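Pledstead Teleoperation Project
Minutes of the working group meeting, 26 Oct 2025

Present: Jyoti Bisht (chair), Babar Bajwa, Garba Edet, Ladi Nwachukwu
Apologies: Babatunde Obi
Minutes taken by: Garba Edet

1. Minutes of the last meeting

Accepted with one correction. Item 5 should say that Bremano is to supply the replacement foot pedal, and Ezeani the headset strap. The two names had been swapped.

2. Actions carried over

Ladi has moved the old recordings to the shared drive and deleted the duplicates. Closed.

Babar has written up the controller button layout and pinned it next to both operator seats. Closed. Jyoti asked for a second copy to go in the operator handbook.

Babatunde's note on grip force is still open. He sent word that he will have it ready before the next meeting.

3. Remote sessions in the simulated room

Babar reported. The target for this round is 100 accepted demonstrations of the furniture task, in which the operator brings the left gripper up to the green front panel and makes contact with it while the right arm is held clear. The group has 48 accepted so far. A further 12 were recorded and rejected on review.

Most of the rejected runs failed for the same reason. The operator came in too fast and the arm bounced off the panel, so the recording showed two contacts where the task sheet asks for one. Babar has been telling operators to stop short, let the arm settle, and then close the last bit of distance slowly.
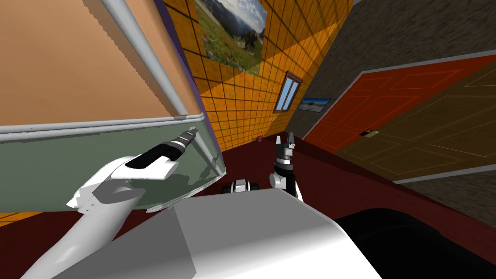 Ladi said that new operators tend to forget the arm they are not using. They put all their attention on the left hand and let the right controller drop into their lap, and the right arm follows it down. She proposed that the right controller be clutched out before the approach begins. Babar was against making this a rule. The next task needs both arms, and he does not want people to get used to parking one of them. After some discussion it was agreed that operators may clutch out the right side for their first seven runs and must keep both sides live after that.

Jyoti asked if the tilt of the view was giving people trouble. Ladi said that two operators had complained of feeling unwell in longer sessions. Babar said the view comes from the robot's side and should stay as it is, because the policy will be trained on the same views. Shorter sessions were preferred to a changed camera. Garba will put a break reminder into the recording software.

4. Right gripper

Garba reported on the mapping between the trigger and the right gripper. At present the fingers stay fully open until the trigger is pulled almost halfway, and then they close quickly. Operators working on the left side do not notice it, but it will matter once the two-arm task starts. He has a version with an even response over the whole pull and would like to switch over now.

Babar asked what would happen to the demonstrations already accepted. Garba said they can be kept. The files store the finger opening as well as the trigger position, and training reads only the finger opening.

Ladi has tried the new version and found it easier to hold the fingers part open. She also found the release a little slow. Garba thinks this is the smoothing filter and will try a lighter setting. 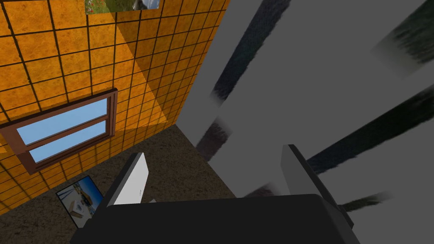 Right gripper with fingers open, simulated room.

Agreed: change to the new mapping after the lighter filter has been tried by two operators. Recordings made before and after the change are to be labeled.

5. Hand guiding on the real arm

Ladi reported. The arm from Getasach can now be moved by hand in free mode, and she has used it to teach a short reach and return. The motion plays back well at low speed. The elbow joint is stiff when starting from rest, and the person guiding tends to push harder than needed and overshoot.

Jyoti asked if hand guiding could replace the remote sessions for simple tasks. Ladi thought it could for reaching, but the person's hands and sleeves get into the camera views and those recordings are of little use for training from video. Her suggestion was to guide the arm once, save the joint path, and then replay it with the person out of the way while the cameras record. Babar supported this. It doubles the time per demonstration, and he asked that the time be logged so the two methods can be compared.

Agreed: Ladi to run a small trial with guide and replay. No one is to use free mode alone in the lab. The stop button must be held by a second person.

6. Review of recordings

The group spent a while on who should accept or reject runs. Up to now Babar has done all of it, including his own. Jyoti would prefer that no operator review their own work. Garba offered to take Babar's runs, and Babar will continue with the rest. The rejection reason must be typed in each time, even if it is one word. Blank entries will be sent back.

7. Schedule

The two-arm task is still planned to be finished by March. Jyoti will tell Pledstead that the current round is a little under half done and that no change to the date is being asked for at this point.

8. Other business

The left operator seat has a loose armrest. Babar to fix.

Ladi asked that people sign out of the recording station when they leave. Several runs were saved under the wrong name.

Actions

Babatunde: grip force note.
Babar: copy of button layout for the handbook; armrest.
Garba: break reminder; lighter filter setting; labels for old and new mapping; review of Babar's runs.
Ladi: guide and replay trial, with times logged.
Jyoti: progress note to Pledstead.

Next meeting to be set by email once Babatunde is back.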